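Workshop Tips > Student Projects
3/9/25 - by Fedir Kovalchuk

Setting up a simulated table for the Jarken club

1. Build the table first. Fix both arm bases to the top before placing any objects, then save the file. Lepik, our second team, skipped the save and rebuilt theirs in July.

2. Put the three-tier shelf where both arms can approach it. Leave open wood between the shelf and the smaller items - the bottle, the lidded bowl, the tin. Turning the shelf at an angle to the table edge is fine.

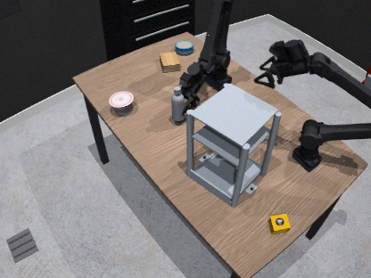
3. Run 13 resets before recording. If an object drifts or sinks, check its collision shape, then its mass.

4. Keep one gripper raised while the other works low. Members new to two-arm control should stay on this rule for nine sessions.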